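What should I ask at an open day for a robot teaching lab?

Posted by Flynn Gilchrist, 12/08/2024

Went to the open day at Sedent last week with my daughter, she's 15 and wants to do robots. They're the ones upstairs from Quispe printing. We got maybe 10 minutes at the table where people teach the machines by doing stuff by hand, then the group got moved along and I had all these questions I didn't get to ask. We're allowed back for the second session so I want a proper list this time. Three shots from the teaching area:
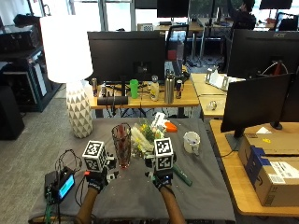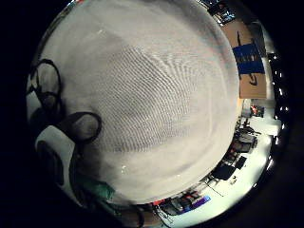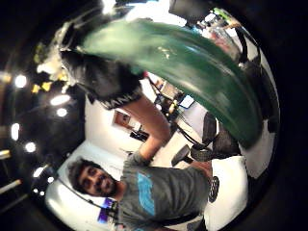
Sedent open day, teaching area. First one is the table with the gloves, other two are views from the hand-held gripper.

So what I want to know. Why do the gloves have those checkered cubes on them, is it just for tracking? Why gloves AND the gripper thing, wouldn't one do. And why flowers and a vase, I figured it would be boxes or car parts. The guy giving the talk said they had 292 tasks on their list and then somebody asked about parking and that was that.

Also she wants to know if she can try it herself or if that's rude to ask. Sorry for the rushed post, on my lunch.

Ebony Ellery

I did this kind of work for most of a year, different company, so take it as general and not about Sedent.

Cubes — yes, tracking. Each face has its own black and white pattern. A camera that can see one or two faces can work out where the cube is and which way it's tilted, and the cube is fixed to the glove so now you know where the back of the hand is. What it doesn't tell you is what the fingers are up to. That comes from sensors in the glove, if the glove has them. Ask which joints they measure. Good question, they'll like it.

Gloves vs gripper. Gloves give you a real hand, five fingers, all the small stuff. Great, but most robots don't have that hand so somebody has to translate it, and that part is a pain. With the hand-held gripper you're already using something shaped like what the robot will have. Less to translate. The downside is you can't do as much with it and your wrist gets sore. We had both too and argued about it constantly.

The round picture with the black border is a fisheye lens, normal for that kind of tool. It takes in a lot of the room at once, and anything right up close gets huge. Your second one is a good example, that big white thing with the knit looking surface, all you've really got is texture and then the room squashed along the rim. Third one has the green thing so smeared I can't tell you what it is. Cloth maybe? We used to go through clips and throw out the ones with too much blur. Ask what they do with theirs and who decides.

Flowers: stems bend, petals come off, every bunch is different, and a clear vase is hard for cameras. That one with the cut sides would be worse I'd think. A box is easy. Home stuff is where it gets hard so that's what people practice on.

My list if I was going back:
How many times do you repeat one task before you move on? (ours was 80, then it got changed, then changed back)
Do you keep the bad tries?
Do different people do the same task, left handed people too?
Do you move the stuff around on the table between tries?
What happens if a marker gets covered by the other hand?
Can we see a robot do the task after, even if it fails?

That last one I would push on a bit. Watching the teaching is only half of it.

And no it isn't rude to ask to try. Worst case they say insurance.

Lachlan Cartwright

just go and ask them lol. they dont mind. I went in February and they let kids try the gloves, mine was 12. too big for him tho, kept sliding

wear short sleeves

Ngân Nghiêm

Agree with most of Ebony's but want to add one on calibration. Ask how often they redo it. If a cube gets knocked even slightly on its mount then everything after that is off and you may not notice until later. At Fukham, where I was, we lost roughly 1000 clips to that, one loose strap. Horrible afternoon.

Other thing, for your daughter specifically. Ask what the people at the table studied. At our place it was very mixed, two had come from the Sistine theater workshop and were better at it than the engineers. Might be more use to her than the technical answers.

Bring paper. It was too loud to record anything on a phone at the one I went to.

Flynn Gilchrist

This is great, thank you both, all three of you I mean. Printed Ebony's list. Short sleeves noted. She has now added eleven questions of her own so I dont know that we'll get thru them. Will post back what they say about the blurry clips.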